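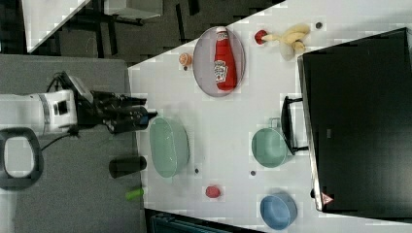 Jullach House Shared Kitchen Team
Tips for residents

Clearing the table after cooking

Most of the mess in a shared kitchen comes from things being put down in the middle of a job. A bowl goes on the table, a bottle gets laid on a plate, and by the time the food is ready there is no room to eat. The tips below work for any of our kitchens.

Start with the biggest item. A large pan or tray takes up more space than everything else together, so wash it first or move it to the back of the stove. Turn the handle inward. If a pan has a warning sticker on it, read it before you put the pan on the heat, and check that the handle is tight.

Stand bottles up. Ketchup left on its side creeps into the cap and dries there, and the next person gets a mess on their hand. Wipe the neck with a damp cloth, close the cap and put it back in the door of the fridge.

Nest the bowls by size, not by color. The blue bowl and the pale green oval one don't stack well, so keep the oval one on top or give it its own spot. Cups with metal handles should stay out of the microwave.

Pick up the small round things before you wipe. They roll as soon as the cloth touches them, and they end up under the stove. The same goes for toy food. Children are welcome to play at the table while you cook, but plush fruit soaks up grease and takes a full day to dry. Keep it in the toy box by the window.

For a white tabletop, use warm water with a little dish soap and dry it with a second cloth. Tomato stains that have set will usually lift with baking soda paste left on for 12 minutes. Don't scrub with the green side of the sponge – it dulls the surface and after that everything sticks.

Check the floor and the side surfaces last. Cups that have tipped over are easy to miss there.

The dish rack holds 5 plates and no more. Overflow goes on a towel.

Spare cloths are in the Bech cabinet, second shelf. If they run out, leave a note for Washington Barbosa, who orders more in August and again before the winter break.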